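Subject: [Open Lab] Re: Questions before the Tuesday visit to the Fultville workshop
From: Eleni Mujić
To: Open Lab announcement list

Dear members,

The registration desk has received several inquiries concerning the visit to the Clernau manipulation workshop in Fultville. The message below, sent to this list by Spyros Kneževič, covers most of them and is quoted in part.

> Spyros Kneževič wrote:
>
> I plan to bring a group of students from our evening course in
> industrial maintenance. Before I confirm, may I ask:
>
> 1. Will visitors see the two-arm station in use, or only hear a
> talk about it?
>
> 2. The announcement mentions "everyday objects." Our students know
> machines that handle metal parts in fixtures. What will be handled
> at this station?
>
> 3. Is there a limit on group size, and may visitors operate the
> equipment?
>
> With thanks,
> Spyros Kneževič

On the first question, the station will be in use during each session. The talk in the seminar room lasts 30 minutes and is followed directly by the demonstration. Visitors stand behind the marked line and follow the work on a large screen, which carries the view from the head camera.

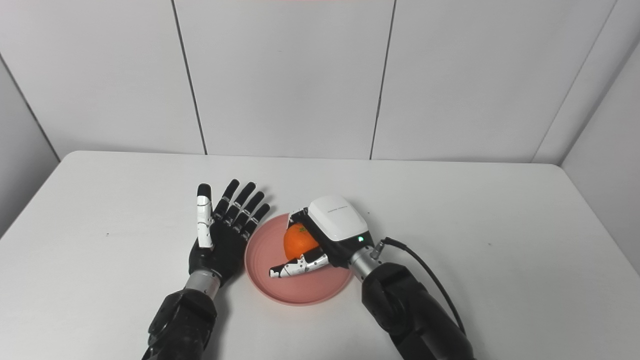

Eleni Mujić
Coordinator for Public Programs, Clernau

On the second question, the demonstration known within the workshop as Cella uses an orange and a round plate. Fruit is a useful test for visitors with a background in fixtures and metal parts. No two oranges have quite the same shape, the peel can be bruised, and there is no flat face for the fingers to close on. The operator will speak about how the fingers are placed and how the grip is adjusted from one piece of fruit to the next.

The two arms do not carry the same equipment. The left arm ends in a hand built along human lines, and the right arm in a gripper with a white housing. Daryna Marchuk, who leads the demonstration, will explain the choice and will take questions on wiring, wrist connectors and maintenance. Mr. Kneževič's students may wish to prepare questions on these subjects in advance.

On the third question, each session is limited to 30 persons, and the full day to 124. At the time of writing, 80 places have been assigned. Groups will be kept together wherever possible. Visitors may not operate the station or reach over the table at any time - this applies also when the arms are at rest. A separate hand on a bench stand will be available for close inspection after the demonstration.

Two further points were raised by telephone. Parking is available in the Matić lot, which has 100 spaces and is shared with the neighboring offices. The workshop is on the ground floor and has step-free access from the lot. Visitors who need a seat during the demonstration should inform Ljubica Karagiannis at the registration desk on arrival.

Personal photography is permitted from behind the line, without flash. Recordings of the talk itself require the consent of the speaker, Tihomir Stan. 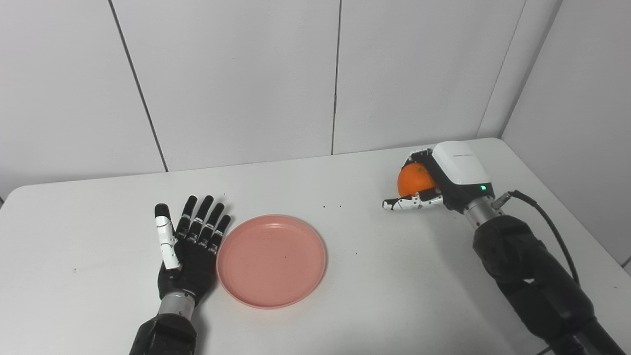 Arrival and registration

Doors open at 9:30 a.m. on Tuesday. Please come to the side entrance and give the name under which the booking was made. Bags larger than a briefcase must be left at the desk. Closed shoes are required on the workshop floor - visitors in sandals will be able to attend the talk only.

Group leaders are asked to send a list of names to the registration desk by noon on the day before the visit. Changes after that time can be made in person. Places not claimed ten minutes after the start of a session will be offered to those on the waiting list.

Replies to this message go to the full list. Questions about an individual booking should be sent to the registration desk directly.

Yours sincerely,

Eleni Mujić
for the Open Lab program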